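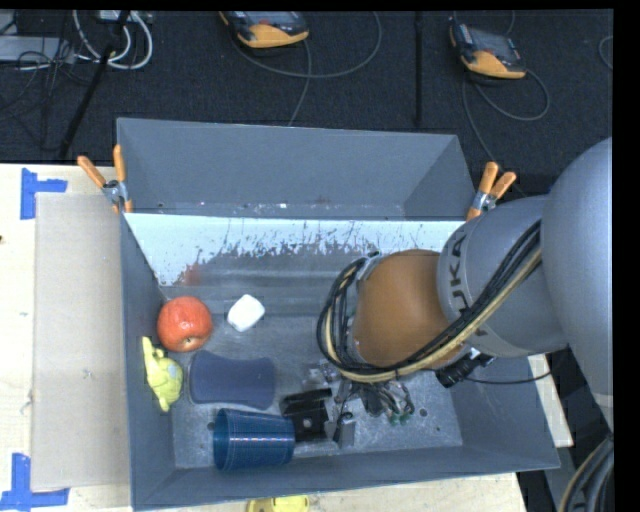
Bin-picking station at the Tian laboratory, with mixed items in a metal bin.

February
By the Equipment Planning Office, Okitz Technical College

The Equipment Planning Office visited the Tian laboratory in Brikevby as part of its preparation for the next equipment budget. The college intends to set up a teaching area for robotic handling at its Gomville site, and the office wished to see a working installation before requesting quotations. The visit began at 10 a.m. and included a discussion of costs with the laboratory's technical staff.

Most of the morning was spent at the bin-picking station. The work area is modest in size: a wooden table, a metal bin and a single arm that reaches in from the side. The items used for picking are ordinary ones, among them a translucent blue plastic cup, a red-orange apple and a small toy figure. Staff advised that such items should still have their own budget line. The laboratory sets aside $2,000 a year for objects, tape, clamps and replacement bins, and this amount is usually spent in full.

Several features of the station are relevant to our own planning. The panel at the rear of the bin is held by two spring clamps with orange grips, and positions on the table are marked with blue tape. Staff recommended this approach for the first year, when layouts change often, and advised against ordering custom fixtures until the exercises have been settled. The inside of the bin is scuffed, and a stronger liner will be added to our list as an option.

Cabling requires more attention than our draft plan allowed. A thick bundle runs along the arm to the wrist, and further cables lie on the floor behind the table, where two handheld controllers are also kept. Our draft included no cable trays and no storage for controllers. Both will be added – together with a larger allowance for spare cables.

On purchasing, the laboratory reported a delivery time of 17 weeks for its most recent arm, with the gripper ordered separately. Training for staff took a further six days and was billed outside the main contract. The office had assumed that training would be included in the purchase price, and the estimate for Gomville will be corrected.

The office now proposes to purchase two arms in the first phase, with one shared set of spare gripper parts. Floor covering, power outlets and table height remain to be agreed with the Gomville site office. Quotations will be requested once the revised equipment list has been approved.

Contact: Equipment Planning Office, Okitz Technical College | © Okitz Technical College | Back to top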